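Workshop notebook, Thursday, May
Print this page | E-mail this page
3 comments

Second go at the hide glue. The first pot has been poured down the outside drain, and I would ask everyone to stop bringing it up.

What happened, for the record: I soaked the granules overnight as the tub says, set the pot in the water bath, got interested in something else, and came back to a bath at a full boil and a kitchen smell that the bakery downstairs has already written to us about. Glue that has been boiled doesn't look any different. It goes on fine and grabs fine. Then you pick up the test joint the next morning and it comes apart in your hand like a cracker. I got two good joints and a great many crackers.

So: new batch. One part granules, two parts cold water by weight, jar with a lid, soaked on the windowsill until it all swelled up and looked like frog spawn. Water bath at 138 Fahrenheit by the good thermometer. The dial on the hot plate says something else entirely and should be treated as decoration. I have put a strip of tape over it and written LIES on the tape.

It took a long while to go smooth. Strained it through an old stocking (clean, before anyone asks in the comments) and skimmed the scum. It ran off the brush in a thin string and then broke into drops, which is what I was told to look for. Too thick and it comes off in blobs, too thin and it patters like rain. I had to add a splash of water twice in the afternoon as it cooked down. Mark the level on the jar with a grease pencil. I did this after the second splash, when it was of limited use.

Test joints, all in the same cherry offcuts from the Moldovan stool job:

Rubbed joint, no clamp. Warmed both faces with the hair dryer, glue on both, rubbed until it seized. Seized very fast. Crooked, but it will be crooked forever.

Clamped joint, cold wood. Did this one badly on purpose, to see how badly. The glue gelled before the clamp was even snug and left a line you could read a newspaper by.

Clamped joint, warm wood. This is the one. Squeeze-out was tiny and even, wiped off with a hot rag, and I couldn't find the line with a fingernail the next morning.

Lesson, which was in the book and which I skipped: the room matters more than the recipe. Ours was cold until lunch on account of the big door being propped open for the Inavum delivery. The Inavum delivery was the wrong hinges. We now have the wrong hinges in brass as well as the wrong hinges in steel.
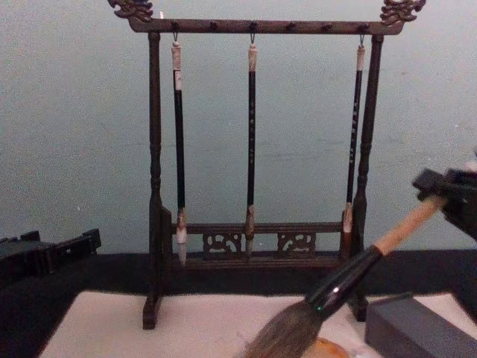
Brush rack, dragon ends. Brushes on their hooks.

Which brings me to brushes, since we have apparently adopted a policy of leaving them standing on their bristles in the jar. A brush left like that overnight sets into the shape of a hockey stick and stays one. I soaked the worst of ours in warm water and it came partway back, so it is now the brush for getting into corners. The other two went in the trash. Please rinse in hot water, squeeze out, point with your fingers, and hang the thing up with the tip down. There are nails by the sink. They have been there since we moved in, holding up nothing but a calendar from the people who sold us the bandsaw.

Do not use the shellac brush for glue. Do not use the glue brush for shellac. Do not, whoever you are, use either one for coffee grounds out of the machine.

Afternoon: used the rest of the warm pot on the Jeltesholm chair. This is the one with the back rail somebody repaired in the past with yellow glue, three screws, and what looks like car filler. The screws came out politely. The filler came out in anger. The yellow glue had to be scraped back to wood with a card and a lot of muttering, because hide glue won't stick to it and I would prefer to find that out only once in my life, which I did in March.

The old joints on the same chair, the ones nobody improved, let go with a little hot water and a palette knife slid in along the shoulder. Ten minutes of waiting and a small sigh from the wood. This is the entire argument for hide glue and I would have saved myself a lot of talking if I'd just filmed it for the customer. He wants to know why we can't use "the strong stuff." I said the strong stuff was what I had just been scraping off.

Dry fit was good everywhere but the left rear stretcher, which is loose in its hole by the thickness of a shaving. Wrapped the tenon in a shaving. Glued the back assembly first, then the seat rails, band clamp around the lot, checked it on the saw table for rock. It rocked. Leaned on it. It rocked less. Put a sandbag on the high corner and went home before I could make it worse.

Next morning, before coffee: clamp off, no rock. I sat in it, carefully, and then less carefully. Holds. I am not going to say more than that until it has been through a week of the heating going on and off.

The leftover glue went in the fridge with a lid on. It's the jar marked GLUE, on the bottom shelf, next to the jar marked NOT GLUE, which is soup. Good for a few days cold. If it smells, or grows a coat, throw it out. Same goes for the soup.

To do:

Ring Lorkis about the granules. The last tub was a higher grade than we ordered, and it sets quicker than I can think. Want the slower one for chairs.

Send back hinges. Both kinds.

Cut some more cherry test pieces and keep them in the warm cupboard so they're ready. Label them this time. There's a box of glued-up pairs on the shelf with no notes at all and I have no idea what any of them were meant to prove.

New stocking.

Try a pinch of salt in a small batch to slow the gel. I've read it works and I've read it ruins everything, and both people sounded very sure. Will do one joint with and one without, from the same jar, and leave them over the weekend.

Share (2) | Print this page | E-mail this page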